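This site uses cookies to remember your settings and to count visits. Read our cookie notice or close this message to continue.

Print this article | E-mail this article

Teaching by Hand

To show a robot how to handle a blanket, first somebody has to handle a blanket, many times over, with the robot's fingers instead of their own. It is slow work and it is done in ordinary bedrooms.

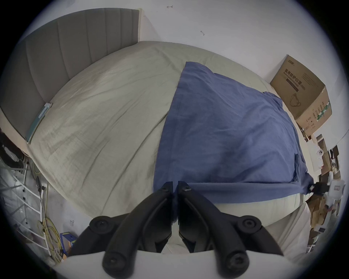
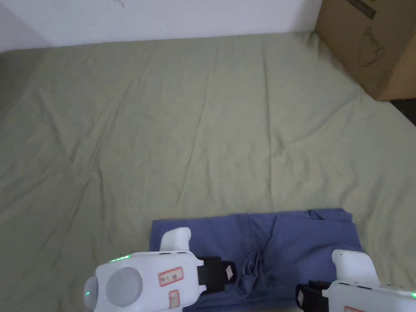
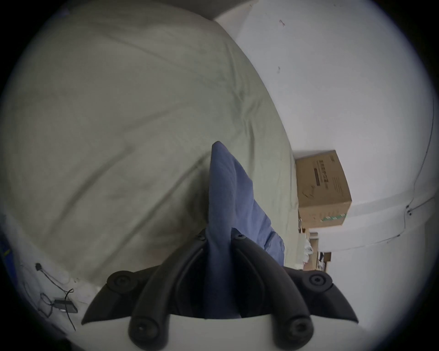
Handling blue fabric at the bedside with hand-held grippers. Photos: Drutulix

Drutulix collects demonstrations for companies that build household robots. Its bedding project began in February and is called Zunport inside the company, a name left over from an earlier job that involved shipping crates. The aim is to record people folding, spreading and straightening bed covers, and to turn those recordings into something a pair of robot arms can learn from.

The method is simple to describe. A person holds a gripper in each hand. The grippers open and close much as a robot's would, and cameras record what they do. A separate camera at head height gives the wider view. When the person pinches a corner and carries it across the mattress, the path of each gripper and the moment it closes are saved along with the video. The robot is not in the room. It gets the lesson later, as data.

Fabric is a hard subject. A cup has the same shape each time you pick it up. A blanket does not, and a robot that has learned where one corner was yesterday has learned very little. The edge rolls under. Two layers stick together and come up as one. Someone making a bed at home deals with this by feel, sliding a thumb between the layers without thinking about it. With a gripper, the thumb is gone, and the person has to find another way. They may pinch the cloth in the middle and shake it, or lift one edge and let it drop. Those workarounds are what the project wants to record, as the robot will have the same two fingers and the same problem.

New demonstrators usually move too fast. Their first recordings look fine to the eye, but the cameras smear and the grip closes before the fingers are properly on the cloth. Training takes most of a morning. People are told to approach slowly, close fully, wait a beat, and then lift. They are also told to keep their elbows out of the picture and to keep the cloth in view of at least one gripper camera. By lunch, most of them have stopped reaching in with a bare hand to fix a corner, which spoils a take.

A full shift is 100 takes, and the company considers 80 usable ones a good day. The rest are thrown out for dropped cloth, blocked cameras or a lost position signal. The position signal is the one that annoys people most. A blank wall or a smooth sheet gives the tracking software little to hold on to, and a take that felt perfect can turn out to have no usable path in it.

For that reason the crews do not tidy much. A bedroom with boxes by the wall, cables on the floor and bags in the corner gives the software more to work with than a bare one. It is also closer to the rooms where the robots are meant to end up. An early set recorded in a studio with a clean floor and even lighting produced a robot that did well in the studio and poorly everywhere else.

The other common way to teach a robot is by remote control. Drivevo, which supplies some of the arms used for testing, prefers it. An operator sits or stands at a set of handles and the real robot copies each movement. What is recorded is what the robot did, with its own reach and its own limits, so nothing has to be converted afterward. The drawback is that the robot has to be there. Moving it into a second-floor apartment means a van, 2 people and a good part of the day, and the operator gets no sense of touch through the handles.

With hand-held grippers, the whole kit goes up the stairs in a bag. The trade is that people can do things the robot cannot. They lean over the mattress, twist their wrists past what a motor allows, or walk around the bed in the middle of a fold. Takes like these have to be found and removed before training, and part of that checking is still done by eye.

The next stage is planned for Pritchard, a residential building where the company has an agreement to record in furnished units. Each unit will get roughly 200 takes before the crew moves on to the next. Pillowcases are on the list after blankets. Fitted sheets have been put off until the fall.

Print this article | E-mail this article

Get our features by e-mail once a month. Enter your address to sign up for the newsletter. You can unsubscribe at any time.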